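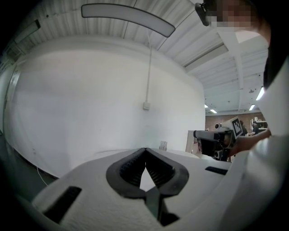
Week 7: Walls, paint and why white is never just white

Okay, welcome back. Last week ran long and I never got to lime, so we start there and then move on to modern emulsions. Bring your swatch cards on Friday, please, and if you've lost yours there are spares in the tray outside my office.

Limewash first. It's slaked lime thinned with water, and it goes on looking like skim milk. Everyone panics at the first coat because you can see straight through it. Leave it alone! It turns opaque as it dries and takes up carbon dioxide from the air, and by coat 3 you have that soft, slightly cloudy finish people pay silly money to fake. It needs a porous surface, so old plaster, stone or brick. Put it over vinyl paint and it will dust off on your sleeve.

Distemper next, which I have a soft spot for. Chalk, water and a glue binder, usually animal glue. My first apartment had it on the ceilings and I found out by trying to wash one – half of it came down my arm. You can't wash it and you shouldn't paint over it. Soak it, scrape it, start again.

Modern wall paint is pigment, binder, water and a long list of extras. The white pigment is nearly always titanium dioxide. Before that it was lead white, and zinc white too, which is cooler and a bit brittle in oil. If you're surveying an older house, test before you sand anything. I'll keep saying this until June.

Now, color. I put four trade whites on the sample boards: Retard, Nikow, Bailly and Flatico. Yes, those are the product names, and no, I didn't pick them. Retard is the slow-drying one, good for big areas where you need to keep a wet edge. Nikow leans blue. Bailly has a drop of yellow ocher in it and looks like cream next to the others, though on its own most of you called it plain white. Flatico is dead matte and marks if you so much as look at it, so keep it on the ceiling.

What I want you to notice is how much the light does. Take the boards to a north window and then put them under the hallway lamps. Write down what changes before you talk to your neighbor, otherwise you'll all write the same thing.

For the assignment, pick one room you use a lot and write 800 words on its walls. Tell me what you think is on them, what is likely underneath, and how you'd repaint. Sketches are welcome – bad ones too. If you want to try limewash at home, do a test patch first and wear goggles. Lime burns eyes and I'm not joking about that.

Reading: the chapter on binders, up to page 100. Skip the tables.

Questions: see me after class or use the course mailbox | © Interior Finishes course notes | Back to top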